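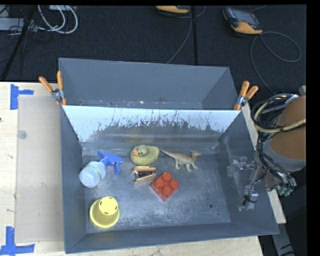 **Équipe Objets perdus et réemploi – entrepôt Bakalis, Storkton**

J'avais rendez-vous à huit heures avec Rasha Karaki et j'étais en retard, évidemment (le bus de Zultcombe, une longue histoire). Elle ne m'en veut pas. Elle me tend un café, pousse du pied un carton qui bloque la porte et attaque tout de suite : « Tu veux qu'on parle du tri ? Alors on commence par les bacs gris, c'est là que tout arrive. »

Les bacs gris, je les connaissais de réputation. Du métal, des parois en pente, un fond rayé dans tous les sens. Je lui demande si on ne pourrait pas les repeindre un jour. Elle rit. « Les repeindre ! Mais ils seraient dans le même état le mois d'après. On y jette des patins à roulettes, des casseroles, des clés par poignées. Moi je les aime bien comme ça. »

Son métier, elle le résume en un verbe : séparer. Les jouets d'un côté, l'entretien de l'autre, et puis ce qu'elle appelle « la quincaille », le rayon où finissent les pinces, les crochets et tout ce qui serre ou qui visse. Un canard en caoutchouc, un dinosaure à longue queue et une brique rouge à quatre plots, ça part au même endroit, facile. La petite pince à ressort aux poignées orangées, quincaille. Le gobelet jaune va au lavage avec la vaisselle en plastique. Et le pulvérisateur à gâchette bleue ? Là, Rasha lève un doigt. « Les pulvérisateurs, jamais sans gants. Même si tu crois que c'est de l'eau. Surtout si tu crois que c'est de l'eau ! »

En juin, l'équipe a traité 771 objets, contre 416 le mois d'avant. Je siffle, elle hausse les épaules : les écoles de Hostton vident leurs placards à cette période, et il faut voir ce qui sort d'un placard d'école. Presque la moitié, c'étaient des jouets. « Les briques, on pourrait paver la cour avec. Les canards aussi, il y en a une quantité folle, je ne sais pas ce que les gens font avec leurs canards. »

Je voulais savoir ce qui lui plaisait encore là-dedans, après deux ans. Elle réfléchit assez longtemps, pour quelqu'un qui parle aussi vite. « Les dinosaures, je crois. Mon fils me demande le soir lequel j'ai eu. Je dois lui décrire la tête, les pattes, la couleur du dos, sinon il se vexe. Je ne connais pas leurs noms, alors je dis "celui avec la crête" et il cherche dans son livre. »

Et ce qui l'agace ? La réponse fuse : les petites pièces au fond des sacs, les piles oubliées, et les gens qui vident un bac à moitié avant d'aller déjeuner. « Un bac, tu le commences, tu le finis. » Je note, un peu coupable, parce que c'est exactement ma façon de ranger ma cuisine.

On a continué à bavarder en enfilant des gants (elle m'en avait prévu une paire, je n'avais rien demandé). J'ai eu droit au rayon jouets jusqu'à la pause, et j'ai mis deux fois une toupie dans la quincaille. Rasha les a ressorties sans un mot. Pour la prochaine livraison, elle m'attend vendredi, et à l'heure cette fois.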